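Flestgate Water – Pre-Season Bank and Boat Inspection
Checklist with comments, for members and bailiffs

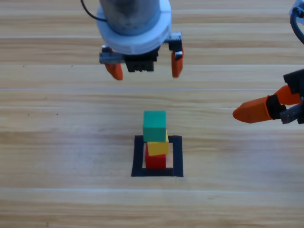

Inspection date: 4/27/25
Carried out by: Nasrin Shokri (water safety) and Rafsan Chowdhury (head bailiff)
Access: main gate, code 2111 until the change in May
Water: trout lake, dam wall, feeder stream up to the road bridge

Marking: OK = no action. MINOR = fix when convenient, stays in use. ACTION = fix before opening. CLOSED = not to be used until signed off by one of us.

Comments are ours unless initialled. KS is Kittipong Srisuk, who looked over the boats the evening before. MK is Müzeyyen Keskin, first aid.

SECTION A – GATE, TRACK AND CAR PARK

A1. Main gate opens and closes freely, latch holds – OK
Hinges greased. Please lift the gate slightly as you close it or the latch sits on top of the post.

A2. Track surface – MINOR
Potholes by the second bend filled with stone over the winter but the fill has started to move out to the sides. Passable in an ordinary car at walking pace. Low vehicles keep to the left going in.

A3. Overhanging branches – OK
The ash that came down in the gales has been cut back and stacked. The stack is not firewood for members, it is going to the farm.

A4. Car park marked out, turning space clear – ACTION
Turning space had a trailer in it. An ambulance needs that corner. Owner has been rung and has agreed to move it. Rope and posts to go up afterwards.

A5. Notice board – MINOR
Emergency numbers and grid reference are readable. The rules sheet is last season's and still has the old bag limit on it. The limit this year is two fish on a standard ticket. New sheet to be printed and laminated.

SECTION B – FISHING HUT

B1. Door, lock and key safe – OK

B2. Floor – MINOR
Board by the sink gives underfoot. Not through yet. Screwed down at both ends for now. Studded boots off at the door, please, the lino is getting torn up.

B3. Gas ring and bottle – ACTION
Hose is past its date. Bottle turned off and disconnected. No tea in the hut until a new hose is on. Bring a flask.

B4. Fire extinguisher and blanket – OK
Gauge in the green. Blanket was behind the coats, moved back to its hook beside the ring. Leave it there.

B5. First aid box – ACTION
MK: Plasters and eyewash are in date. The large dressings are not. There are no side cutters in the box and there should be, for taking the barb off a hook. I have a spare pair and will put them in. Anything hooked near the eye goes to hospital with the fly left in place and the line cut. Do not try to pull it.

B6. Returns book and pens – OK
New book started. Sign in before you fish, including members who only want an hour. We had a search last autumn for someone who had gone home.

B7. Priests, scales and landing nets for loan – MINOR
One net has a split handle joint. Taped, usable. The scales read light against Rafsan's own set, so treat any record claim with care until they have been checked.

SECTION C – BANKS AND CASTING PLATFORMS

Platforms are numbered from the hut, going round with the water on your right.

C1. Platforms 1 to 4 – OK
Chicken wire tight on all of them, staples flat. Algae scrubbed off with a stiff brush, no chemicals.

C2. Platform 5 – CLOSED
The front leg on the deep side has rotted at the waterline. It moved when Rafsan put his weight on it. Tape across both ends and a sign on the path. Please do not step over the tape for a quick cast, there is a good depth of water off the front and nothing to hold on to.

C3. Platforms 6 and 7 – MINOR
Wire lifting at one corner on 6. It will catch a boot. Restaple.

C4. Wheelchair platform – OK
Kick rail solid on all three sides. Ramp has fresh grit. The gap between ramp and deck has been closed with a plate. This platform is kept free for anyone who needs it. Other anglers may use it and should move when asked.

C5. Dam wall – OK, with conditions
No new cracks, grass short enough to see your feet. No wading off the dam at any time. The stone is steep and slippery below the surface and the bottom drops away quickly.

C6. Life rings – ACTION
All present and ropes complete. The rope on the ring by the north point has been used to tie something up and was left knotted. Undone and recoiled. The post itself is loose and needs concreting in.

C7. Back-cast hazards – ACTION
The power line crosses the north-east corner. Both warning signs were there but one had been turned round and faced into the hedge. Refixed with longer screws. No casting between the signs and no walking between them with a rod put up. Take it down first, carbon conducts. This is the one rule we will send people home for.

C8. Paths – MINOR
Muddy on the far side where the spring comes out. Wood chip ordered. The exposed roots near the oak have been sprayed white.

SECTION D – BOATS

D1. Hulls – see below
Dunix: sound, dry inside after a night on the mooring. OK.
Cervantes: small weep at the transom. KS: I would not go out in it in a wind. CLOSED until it has been lifted and resealed.
Salance: scrape to the keel band, only cosmetic. OK.

D2. Oars, rowlocks and lanyards – MINOR
KS: One rowlock on Salance has no lanyard. It will go over the side sooner or later and then you are paddling home with one oar. I have left cord in the hut for it.

D3. Anchors and drogues – OK
Anchor ropes run clean and are tied off to the boat at the inboard end. Anchor from the bow only.

D4. Lifejackets – ACTION
All the automatic jackets were opened, the cylinders weighed and the bladders left blown up overnight. Two had gone soft by morning and have been taken off the rack. They have been marked with red tape and are not to be put back. Junior jackets all fine. Jackets are to be worn in the boats by everyone, at all times, fastened, with the crotch strap done up.

D5. Bailers – OK
One in each boat, tied in.

D6. Landing stage – MINOR
Non-slip strip has peeled at the step. Two people at most on the stage at once when a boat is being loaded.

D7. Weather limits – reminder
Boats come off when the flag at the hut is red. If the flag is not up at all, ask. Thunder means everyone off the water and rods down, bank anglers as well.

SECTION E – FEEDER STREAM

E1. Stiles and footbridge – OK
Handrail on the bridge replaced over the winter.

E2. Wading access – MINOR
The usual way in below the bridge has been scoured out and is deeper than last year. Use the gravel a little further down. Wading staff and belt required on the stream, and felt soles are not allowed.

E3. Wader dip and brushes – OK
Disinfectant tub filled. Dip nets too, both on the way in and on the way out.

E4. Gauge board – OK
Cleaned and readable from the bank. No wading when the level is over the 40 mark. It comes up fast after rain on the hill even if it is dry here.

E5. Livestock – note
Cattle will be in the lower field from May. Keep dogs on a lead and shut both gates.

ACTIONS BEFORE OPENING

Trailer out of turning space, rope up – Rafsan
Gas hose – Nayeli Ibarra
Dressings and side cutters – Müzeyyen
Life ring post, north point – Rafsan
Second check on the power line signs – Nasrin
Replacement lifejackets – Nasrin, price being asked for
Platform 5 leg – work party, waders needed
Cervantes out of the water – Kittipong, needs help with the lift

Minor items are on the sheet inside the hut door. If you fix one, initial it and write what you used. Nayeli keeps the key to the tool store and can be reached on the number on the notice board.

Anything you notice that we have missed, put it in the back of the returns book with the platform number. Near misses as well, such as a slip or a hook in a hat.

Signed: N. Shokri, R. Chowdhury
Next inspection: after the platform repair, lake only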